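Teleop notes, week three

The January target was 197 usable demonstrations of clearing a table. I have 136. Nine more are on disk but will be thrown out, all for the same fault: I paused too long above the object before closing the gripper, and the policy learns pauses very well.

I started with kinesthetic teaching, pushing the arm through the motion by hand. It's quick to set up, but my forearm kept ending up in the camera view, and the joint torques recorded under my grip were useless for training. Since Monday I've been driving it remotely through Skandora, the small control script I wrote last fall. Latency is tolerable. Depth is harder to judge, particularly over anything round.

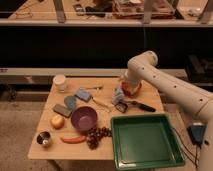 Kelly Meireles wrote after the last post that hesitation shouldn't be discarded at all, only trimmed, and that cutting every stretch below a speed threshold had saved most of a bad batch at Florndale. I tried it on the nine. The trimmed episodes replay without trouble, though the cut sometimes removes the settling motion just before the grasp, and I want to keep that.

For now I log the gripper command separately and protect the 11 frames before each closure. Threshold tuning comes next. The script is still a mess, so I'm not posting it yet.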